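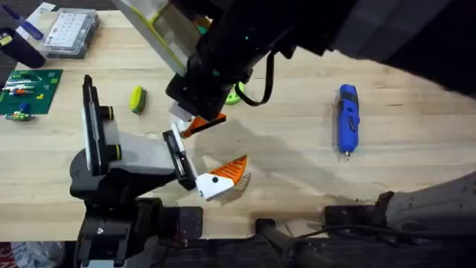
Progress report to the Sarmiento Fund
Equipment planning for the two-arm workstation, Gindidcombe workshop
Period: September to December

1. Summary

In this period we worked mainly on the question of what to buy in the second part of the grant, and when. The two arms were already in use at the start of the period. We have now a list of equipment which we consider complete, and we ask the Fund to confirm one change in the budget, described in section 4.

The work on the table continues during the planning. Both arms are in daily use with small objects and hand tools, and this use has shown us more about our real needs than the supplier catalogs did.

2. What we learned about running costs

In our application we calculated the cost of the arms carefully, but we calculated the cost of small parts too low. The fingers of the grippers are the best example. The orange ribbed fingers are printed parts, and they must be treated as consumables. We did not have a line for them in the first budget, and until now we paid them from the line "Other materials". This line is almost used.

We also underestimated cables. A cable that hangs in a loop beside a moving arm needs to be checked every week, and we want to keep one spare of each type on the shelf. At present we have a spare for the power cable only.

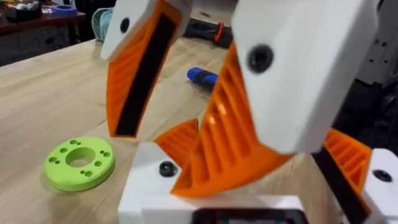
A third point is the printing itself. At the moment we print fingers and small test pieces on a printer that we share with another department, and it is free for us only on Friday. When a set of fingers has to be replaced on Monday, we wait the rest of the week or we work with the old ones. We considered to order the fingers from outside, but the delivery takes longer than our own waiting time.

3. Offers received

We asked two suppliers for offers.

Merkard offers spare finger sets, grip strips and cables as a yearly package. The delivery is included. The package cannot be divided, so we would also receive some parts that we do not use.

Sudova offers the same types of parts separately, and in addition a small printer with 2 years of service. The price of the printer is 2,000 dollars. The offer is valid for 60 days from the day we received it, and it ends before our next regular meeting with the Fund.

We prefer the offer of Sudova. With our own printer we can make the fingers when we need them, and the separate parts are easier to plan.

4. Requested change

We ask to move 2,000 dollars from the line "Travel" to the line "Equipment". One of the planned visits was replaced by video calls, therefore the money is available. The total amount of the grant does not change.

5. Delays

The order for the new table brackets is 3 weeks late. The supplier informed us about this in time and it does not stop the work. The written maintenance plan is also not finished. The part about the arms is ready, the part about the grippers is still a draft.

6. Next period

- place the order with Sudova, if the change is confirmed
- open a separate budget line for fingers and grip strips
- buy the missing spare cables
- finish the maintenance plan and send it to the Fund with the next report

The detailed cost table and both offers are attached to this report as separate files.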